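Bolsas, botes y una cesta azul

3 de febrero de 2024

El cajón de las bolsas no cerraba. Llevaba semanas sin cerrar, y yo llevaba semanas dándole con la cadera y yéndome a otra cosa. Esta mañana le he dado el golpe de siempre, ha rebotado, y me he dicho: pues hoy. Así que he puesto café, he puesto la radio y lo he volcado todo encima de la cama (error, porque luego había que despejar la cama para dormir, claro).

Salieron 32 bolsas. Treinta y dos, en un piso de una sola habitación. De papel, de tela, de esas finitas que se pliegan hasta quedar del tamaño de una galleta, una de una feria a la que ni siquiera recuerdo haber ido. Me he quedado con las que de verdad uso y el resto se las lleva Mahsa, que siempre anda pidiendo bolsas para repartir los limones de su madre.

La que no se toca es la de los cítricos. Me la trajo Greer Buchanan en mayo, cuando vino a pasar unos días, y es mi favorita con diferencia: verde menta, con rodajas de naranja por todas partes, ¡me pone de buen humor hasta en la cola del súper! Pesa poquísimo y cabe en cualquier bolsillo. Lo malo de esta tela tan fina es que se arruga con mirarla, y para doblarla bien primero hay que extenderla sobre la mesa y buscarle las esquinas con un poco de paciencia.
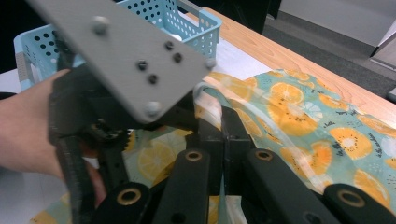
Lo que vive ahora en la cesta

La cesta azul clarito era de la galería, donde no hacía más que coger polvo y pinzas rotas. Es de plástico, con agujeritos, y se limpia en un momento con un trapo. La quería para el baño, para esas cosas pequeñas que siempre acaban rodando detrás del lavabo: el tubo blanco, el tarrito blanco y la lata redonda de la etiqueta roja, que me gusta tanto que la guardaría aunque estuviera vacía.

Antes usaba una caja Prondberg con tapa, monísima, pero la tapa fue mi perdición. Si una cosa tiene tapa, yo pongo algo encima, y luego algo encima de ese algo, y cuando quiero la crema tengo que desmontar media torre. La cesta va abierta y se ve todo de un vistazo. Además el asa del borde me viene de maravilla para sacarla del estante con una mano mientras con la otra me lavo los dientes.

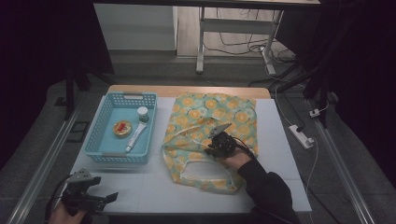 También he decidido que la bolsa de los cítricos se queda junto a la cesta y no vuelve al cajón. Cuando me voy de fin de semana, paso lo de la cesta a la bolsa y listo, y a la vuelta lo mismo pero al revés. No es un neceser, ya lo sé, y si algún día se me abre un tubo ahí dentro me acordaré de esta entrada con mucho cariño. De momento me hace ilusión.

El cajón ya cierra, por cierto. Lo he abierto y cerrado unas cuantas veces solo por gusto. Me queda el armario de debajo del fregadero, que me da bastante más pereza, y encontrar sitio para una manta que no sé de dónde ha salido. Mahsa viene mañana a por sus bolsas y me ha prometido limones.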